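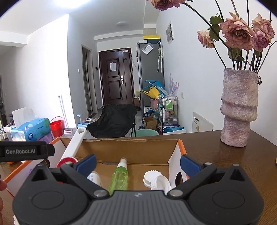
*Gwawr Gape, October, a little after 4 p.m.*

I told myself I would do the cleaning box before tea, and here I am with tea already going cold and the box still open on the table. It's the one with the orange edge that came from Husetti, and I've grown so fond of it that everything for the house ends up in there sooner or later. The green spray bottle stands up nicely, and so does the white one beside it, but the lint roller has such a long handle that it has to lie slantwise across everything (red end down, always, or I catch my sleeve on it). I did try it the other way last week and regretted it by lunchtime.

The white cardboard piece with the round hole is still in there too. I keep meaning to take it out and then thinking it might hold a bottle steady one day, and so it stays.

And the roses! I dried them myself, hanging in the back hall for more than 5 weeks, and I was sure they'd drop every petal the moment I moved them. The big dusty-pink one is my favorite, though the mauve one is coming up fast. They're in the lilac vase, the lumpy one my aunt thought was ugly, and I think they suit each other very well. The leaves have withered, poor things, but I can't bring myself to strip them.

Tomorrow I want to dust the shelves upstairs and write to Cassim about the curtains. For now I'm going to warm up this tea.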